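Sorting cables into colored bins – does it survive the first month?
14 comments · 21 shares

mariann_f
Hello everybody. I have a small repair workshop and the cables are eating me. For years I kept everything in one box under the table, and in March I finally emptied it. My idea is simple: one plastic bin for each kind. Blue is for the dark cables, green I want to keep for the chargers. The thin colored wires have no home yet, and they are the worst part, they curl around everything. 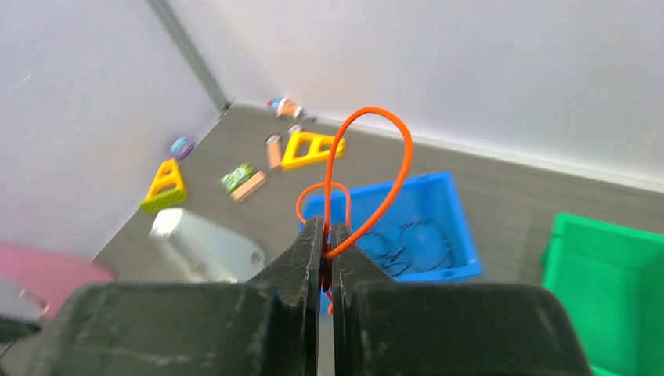
Orange one, with the blue bin behind.

My question is for people who did this already. Do you sort by color, by length or by what the cable is for? And do you tie each one, or is it enough to lay them in the bin? I would like to decide before I buy more bins, the shop here sells them in sets of nine.

b.sanna
By what it is for, always. Color tells you nothing. I had a drawer with only black cables and it was very pretty and completely useless, every time I had to take out all of them to find the one for the printer.

Dorin_Radu
I don't agree with b.sanna. If you have finished cables with plugs, yes, sort by use. But Mariann is speaking also of wires, and with wire the color is the first thing you look for. At Geltel, where I worked before, we had a wall of hooks and every color had its own hook. New people understood it in one morning.

b.sanna
A wall of hooks is not a bin. On a hook the wire hangs and stays in its shape. Put the same wire in a bin with others and come back after two weeks, then tell me about color.

mariann_f
You are both a little right, I think. I took the wires to the table to see them one by one, and the purple is the one that made me lose patience. 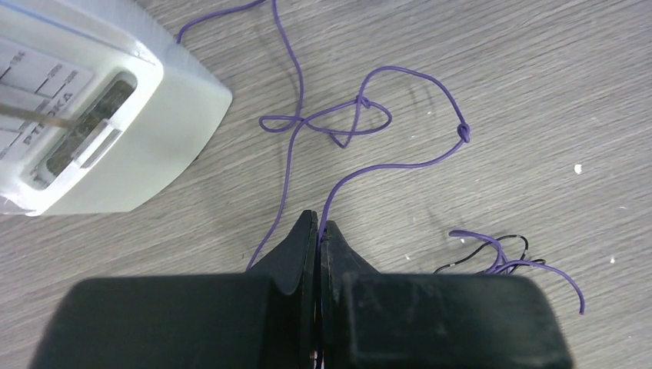
So I want to ask also about knots. When the wire is thin, do you spend time to open a small knot, or do you cut it there and keep two shorter pieces? My father never cut anything. He could sit a whole evening with one piece of wire and the radio on, but I have customers.

hidayah.l
Please don't cut too fast! Make the loops around the knot bigger first, don't pull the ends. When you pull the ends the knot becomes like a stone. I use a blunt plastic needle from my knitting things and it opens most of them. If it is still closed when my tea is finished, then I cut :)

Younes_Tazi
For thin wire I cut. A meter of wire costs less than my evening. For a cable with plugs on both ends I follow Hidayah's way.

About tying – I bought 210 of the small fabric straps from Trestis and I still have most of them, because they work so well that you move them from cable to cable. Don't use the plastic ties. You need scissors each time and one day you cut the cable too.

Dorin_Radu
+1 for fabric straps. Also write the length on them with a marker.

mariann_f
Thank you, this is very useful. The straps I will order. For the moment the black ones are only lying in the blue bin with no ties, and I keep the bin near the table so I can do a few of them each evening.

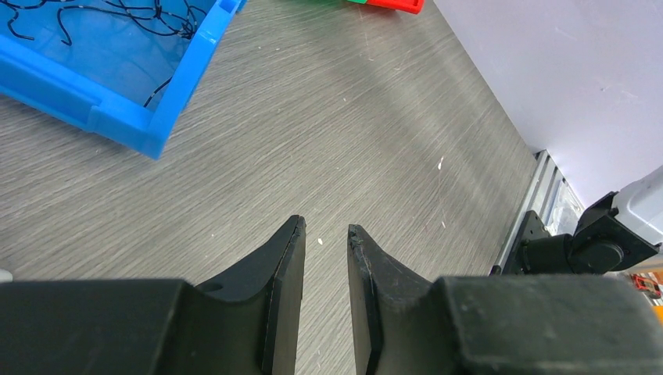

Photo: M. Fekete

I am still not sure about the size of the bin. A shallow one is easy to look into, but the cables want to climb out. A deep one holds them, and then I am digging again like with the old box. Does somebody use dividers?

b.sanna
Dividers, yes, but cut them from cardboard first and live with it for a while. I paid for the Sturnura ones and they were too wide for my bins, so now they hold envelopes.

hidayah.l
I put each cable in a paper tube, from the kitchen rolls. It is free and the tubes stand up nicely in a deep bin. For thick cables it doesn't work so well.

Younes_Tazi
Paper tubes get soft and ugly in my experience. And 14 tubes already fill one bin.

hidayah.l
Mine are two years old and still good. Maybe your workshop is humid?

Younes_Tazi
It is a garage, so yes, possible.

mariann_f
I will try the cardboard dividers in the blue one and the tubes in the green one, and I will write again when the table is free. Dorin, what kind of marker do you use on the straps? Mine disappears after some days.

Dorin_Radu
The paint type, white. Let it dry overnight before you roll the strap.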